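July, late

Got home from the planning hearing at 9 and ate standing up. The Szulc site was third on the list, so we sat through a sign for a dentist and somebody's garage first.

The developer, Humis, now wants 203 apartments on the old mill lot. The plan we all saw last spring had fewer and was two floors lower. Their architect, Damian Cieślak, put up slides and talked for a long time about setbacks. He said the shadow would reach Bullberg Street only in winter. Urszula Walczak asked him how many months he meant by winter and he had to look through his papers.
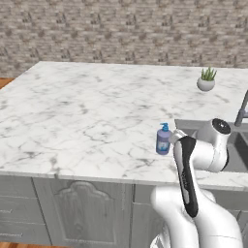 I had signed up to speak and got 2 minutes. I used most of it on parking. They are offering 90 spaces under the building, and the street is already full by six in the evening. I forgot to bring up the storm drain, which I had written at the top of my card. Leszek Lis covered it after me, and better than I would have. Zuzanna spoke in favor. She says Prurnow has lost too many young families to rents, and I can't argue with that part.
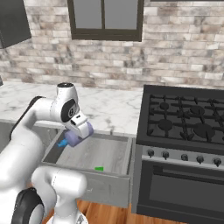
The board put off the vote until the traffic study is redone. One member wanted to deny it tonight but got no second. Written comments stay open in the meantime, so I need to send in the drain item with the photos from the March flood.

Walked back past the lot with Leszek. The fence is down again on the river side. Must call the town about it in the morning, and return Urszula's folder.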